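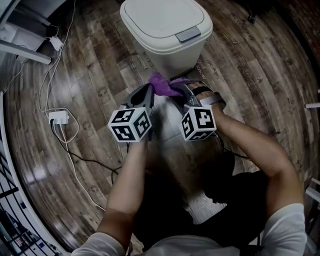

Participants wanted: changing trash bags at home

Postma is looking for adults to take part in a paid study of small household jobs, starting in October. The first part deals with the kitchen or bedroom trash can: taking out the bag, tying it, opening a new one and fitting it under the rim.

What you will do

You come to our rooms at Nuralari for one session of 2 hours. You will change the bag in several kinds of cans, with lids and without, using thin plastic bags in different sizes. Between rounds you fill in a short form about what was easy and what was annoying – bags that stick together, rims that are too wide, lids that get in the way. No bags with food waste are used.

Who can apply

You are 18 or over, you can stand and bend for short periods, and you take out the trash in your own home at least once a week. You do not need any experience with studies. People who work for a bag or can manufacturer cannot take part.

Pay

You receive $30 for the session, paid on the day. Parking behind the building is free. Wear short sleeves and flat shoes.

How to apply

Call the study desk at extension 391 and ask for Liesbeth Bakker, or leave a note at the front desk with your name, a phone number and the hours that suit you – mornings fill up first. Please mention study number 3066. Questions about pay go to Griet Van den Broek at the same extension.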